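Wanted: someone to talk us out of it (or into it)
Equipment planning lead, fixed term
Posted in May by the Operations Desk, Hegarty Dish Services

Hegarty washes, sorts and sends back dishes for restaurants, canteens and event kitchens. We have 13 client kitchens on the books and a sorting room that is always behind by mid-afternoon. Over the past year we have been told, many times and by people with very nice slides, that two-armed robots will fix this. We are not convinced. We are also not so sure of ourselves that we want to ignore it, so we are hiring a person to find out what it would cost and whether we should bother.

The job is to write an equipment plan for the tray and plate station at our Bunen site. Today the work there is done by hand. Plates come in mixed, they get sorted by pattern and size, they go into trays, and the trays go on to the next kitchen. It sounds simple. Every vendor who has visited called it simple, right up to the point where we asked for a number in writing.

What you would do:

Go through the two quotes we have, one from Gasach and one from Damov, and tell us what is missing from them. We already know that neither includes spare gripper fingers, and one of them treats training as an "optional success package."

Work out what a pair of arms costs to own, with power, floor space, repairs, cables, cameras, software fees and the hours our own staff will spend standing next to it. The purchase price is the part we understand.

Run a short trial with each vendor's equipment using our plates and our trays. Both firms have shown us videos with plain plates set out in neat rows. Our clients' plates have printed rims, they overlap, they slide under things, and the trays get scratched up. If a machine needs tidy plates before it can tidy plates, we would like that in the report.

Price the boring option as well. Better shelving, a second sorting table and one more person on the afternoon shift may do the same job for less – nobody selling robots has offered to check this for us.

Present a yes or a no. "It depends" is acceptable for a paragraph.

What we need from you:

You have bought or budgeted for equipment before, and at least one of those purchases disappointed you. You can read a service contract and find the clause about call-out fees. You do not need to be an engineer, though you should be able to sit in a room with one and ask the same question until it gets answered. Food service experience is useful. A background in sales for an automation company is not a bar, but expect some pointed questions.

Terms:

The contract runs for 243 paid hours, spread over the summer however suits you. There is a trial budget of $738 for plates, trays and odds and ends, and yes, we know that is small. Breakages come out of it. Vendors lend their own equipment for the trials and pay for their own shipping, and we would ask you to get that confirmed before anything leaves their dock.

There is no bonus tied to a purchase. If your answer is no, you get paid exactly the same, and we may be a little relieved.

To apply, send a resume and one page on a piece of equipment you recommended against, or wish you had. Please skip the cover letter about the future of work. We read applications in the order they come in and will start calls when we have enough good ones.

Comments

platestacker: Does the 243 hours include writing the report? Last time I did one of these, the writing was "on my own time."

Hegarty Ops Desk: It includes the writing. If the report runs over, tell us before it does and we will talk.

former_buyer: Ask both vendors for the cost of year two. We got a great price on year one.

dishpit_mike: I'd take the extra person on afternoons and call it done – but good luck. 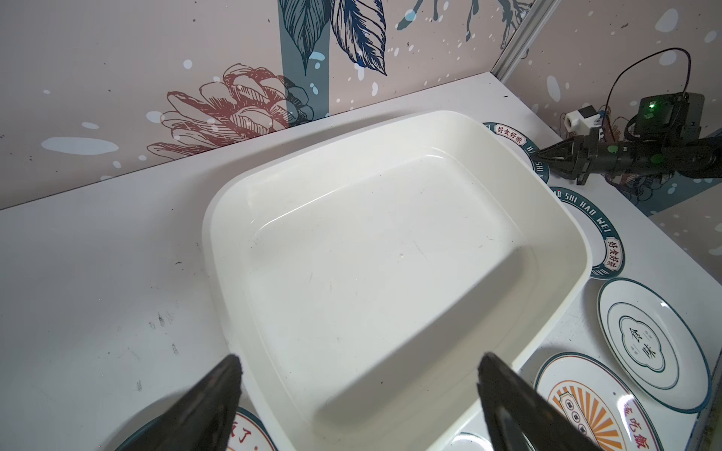

Hegarty Ops Desk: That may well be where we end up. We would still like to see the sums side by side before the next budget round, with the extra person's wages in one column and the service contract in the other.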